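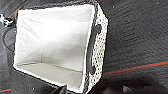 Most closets fail at the shelf above the rod, where things go up and don't come down until you move. Mine held, at last clearing, a fondue set, two single gloves and a sleeping bag that smelled like a basement in another state. I've since put the whole shelf into fabric bins, and I have opinions. Get a pale lining if you can find one. A rectangular bin with a white inside shows you every sock and stray button at the bottom, while my old navy ones were basically caves. The price of a white lining is that it also shows you the lint, so keep reading.

Measure the shelf before you shop. Measure the depth twice, once at each end, as closets in older houses are rarely square. Mine is 35 cm deep on the left and 31 on the right, which explains a lot about the door. Buy for the smaller number.

Cleaning the lining

Turn the bin upside down over the tub and smack the bottom. Then run the crevice tool of the vacuum along the seams, where the grit lives. For marks, use a damp white cloth and one drop of dish soap, and dab. Scrubbing gives you a clean circle in the middle of a dingy bin, and then you have to do the rest of it.

Don't put a bin in the washing machine unless the tag says so. Many have cardboard in the walls, and my first Lustico came out as a sort of oatmeal. Prop it open to dry somewhere airy overnight before anything goes back in.

Getting the creases out

Bins that ship flat like to stay flat. Hold a steamer a few inches off the inside, push the corners out with your fingers (from the side, mind the steam) and leave a couple of heavy books in the bottom until morning. Cookbooks are good for this – mine weren't doing anything else.

What goes in

One kind of thing per bin. "Miscellaneous" is a kind of thing only in the sense that a swamp is a kind of lake. Keep anything overhead under 5 pounds, and put sweaters in on edge, like files, so you can pull one without digging. Label the short side, low down, where you can read it from the floor.

Yolanda Nieto wrote in to say she swaps her winter and summer bins every February, whatever the weather is doing. I admire the nerve. I wait until I'm already cold.

Leftover bins fit nicely inside each other. I have a stack of them on the shelf now, taking up the space I cleared.

Updated 2 September 2026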